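Setting static grip force on a parallel jaw gripper

Last updated 7/18/21

These steps apply to the Bondell two-jaw units and most other electric grippers with a current limit. Force is set at the controller, in counts from 0 to 2,500. Work through the procedure again whenever the jaws are changed or the part material is revised.

1. Home the gripper with nothing between the jaws and zero the load cell.
2. Place the load cell at mid-height on the contact faces. Readings taken near the tips will be lower.
3. Set the current limit to 40 counts and close at the slowest speed.
4. Wait 5 seconds, then record the reading in newtons.
5. Raise the limit in even steps and repeat until you have 11 readings.

Plot force against counts. The lower end is usually curved by friction in the slide – discard those points and fit a line to the remainder.
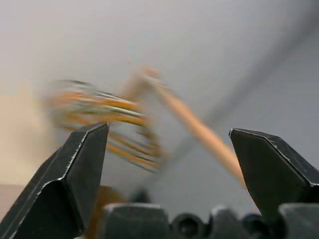

Black angled fingers with bevelled tips.

To find the required force, multiply part mass by the sum of gravity and peak acceleration, apply your safety factor, then divide by twice the coefficient of friction. Use the lowest friction value you have measured for that material. Oily parts need their own test.

Enter the matching count in the Vulix parameter sheet under Hold Limit and save to non-volatile memory. If the unit faults on closing, check the slide for grit before increasing the limit.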